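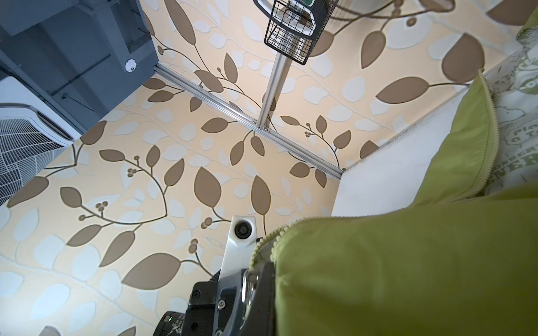
Section 4: Hanging patterned paper

Read this section before you cut anything. The leaflet packed with Niva rolls says a room can be papered in an afternoon. We have not managed it, and we would plan for two days.

4.1 Checking the rolls

1. Find the batch number on every label. They must all match. Shops will tell you that neighbouring batches are "as good as the same". Don't believe it until you have laid two lengths side by side in daylight.

2. Work out your own quantity. The Vidal calculator on the back of the label takes no account of the pattern repeat, and with a large print you can lose a good part of each roll to matching.

3. Keep the receipt and one full label. Cevura will not look at a complaint without the order code (ours was 2901).

4.2 Preparing the wall

4. Wash the wall with sugar soap, rinse it and leave it to dry overnight. "Self-cleaning" primers, Fular's included, did nothing for grease in our kitchen.

5. Fill holes, let the filler harden and sand it flush. Run your palm over the wall with your eyes shut. A lump you can feel will show through most papers.

6. Coat bare plaster with thinned paste (size) and wait until it is no longer tacky.

Caution: turn off the power at the fuse box before you loosen any switch plate or socket. A neon tester screwdriver is not proof that a circuit is dead.
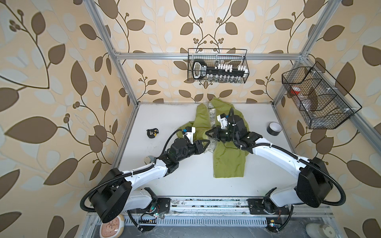 Leave the plates hanging on their screws until the paper is up, then trim behind them. If you cut flush to a fixed plate the edge will lift sooner or later, whatever the paste tub promises.

4.3 Hanging the first length

7. Draw a plumb line with a weight on a string. Never work from a door frame or a corner, even in a new house.

8. Cut the first length 100 mm longer than the wall is high.

9. Paste the wall a little wider than the roll. Pasting a whole wall at once, as the label suggests, means the far end dries before you reach it.

10. Set the paper against the line and smooth it from the middle outwards with a brush.

11. Match the next length at eye level first. Small errors near the skirting are seldom noticed.

Note: in a corner, cut the length so that it turns by 18 mm, then start again from a fresh plumb line. Some pattern is always lost there. The makers' pictures never show it. 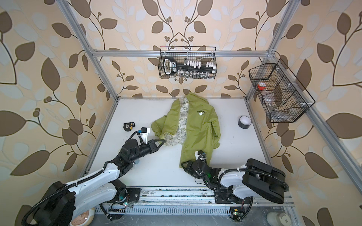

One reader wrote in to say that 18 mm was too mean for the corners in an old cottage, and that a wider turn had held better over lumpy plaster. It may well have done. We found that a wide turn creased, but if your walls are badly out of true, try it on a spare piece before you commit a full length.

12. Wipe paste off the face of the paper with a clean damp sponge. Check the label for the washable mark first, and test a scrap even if you find it.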